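Section 6. Washing and Storing the Zorimus Throw

6.1 Before the first wash

1. Remove the paper band and the Griretti care card. Keep the card for warranty claims.
2. Shake the throw outdoors to release stray fibers.
3. Check the hem on all sides. Do not wash a throw that has an open seam.

NOTE: Throws sold before September carry an older care label. Follow the label where it differs from this section.

6.2 Machine washing

1. Close any zippers on other items in the load.
2. Select a gentle cycle with cold water.
3. Add detergent up to the first line of the cap.
4. Remove the throw within 5 minutes of the end of the cycle.

CAUTION: Do not use bleach or fabric softener. Damage caused by either product is not covered by the warranty.

6.3 Drying

1. Lay the throw flat or hang it over two parallel lines.
2. Turn it once during drying.
3. Keep it at least 44 inches from any heater or open flame.

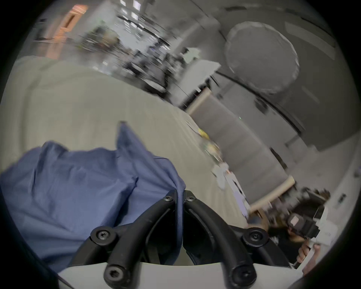 4. Smooth out remaining creases by hand – ironing is not recommended.

6.4 Storage

Fold the throw loosely and place it in a 100 percent cotton bag. Plastic bags hold moisture and must not be used.

Revised 3/15/19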